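## 4. What the loan records show

We were excited to open the Stosden records, and they did not disappoint. The file holds 2,289 loan moves between clubs in the lower professional divisions, and for each one we know the date of the deal, the player's age and position, and every minute he played for the club that borrowed him. After removing goalkeepers and players who were hurt before their first match, we were left with some 2,000 moves, still far more than we had hoped for when this work began.

Our first question was simple: does a winter loan get a young player onto the field? For wingers and fullbacks the answer is a clear yes. They tend to start quickly, often in the first or second match after arriving, and they keep their place. Center backs wait much longer. We had expected the gap, but its size surprised us, and it holds up when we compare only clubs in the same division.

The more interesting result is about what happens to attacking numbers. Goals are slow to come after a winter move, while assists start right away. We think this has a lot to do with what a new arrival is asked to do. A coach in the middle of a season seldom redraws his front line around someone who may leave in the summer. He puts the new player out wide and tells him to find the striker who is already scoring. Narkley is a lovely case. The club borrowed 4 wide players over the period we studied, and all of them had an assist before they had a goal.

Udham went the other way, and we enjoyed digging into why. Its borrowed forwards scored early and set up very little. Ásdís Ravn, who coded the match reports for that club, noticed that Udham used them almost entirely as late substitutes, when the game was stretched and there was space to run into. Once we added the minute of entry to the model, most of the difference between the two clubs went away. This is a good reminder that totals for a season hide a great deal about how the minutes were handed out.

We also tested the Benkirane score, which rates how well a player's old team and new team match in style. It works nicely for midfielders. A high score goes with more minutes in the first 14 matches, and the link is strong enough that we would happily use it in later work. For forwards it tells us close to nothing, and we have no good explanation yet.

**Figure 3.** White cup with a dark brown liquid; beige tabletop. 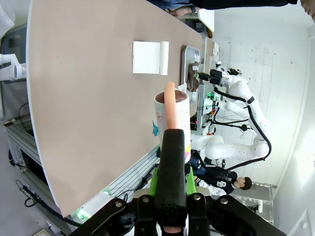
The option to buy deserves a closer look too. Players whose loans included one got more minutes, even when we held age and past playing time steady. It is tempting to say that the clause itself opens the door, and some coaches do talk about it in this way. But clubs ask for an option when they already like a player, so the clause may only be a sign of interest that was there all along. Deals signed on the last day of the window could help us pull these two apart, as many of them were written in a hurry with standard terms. We return to them in Section 5.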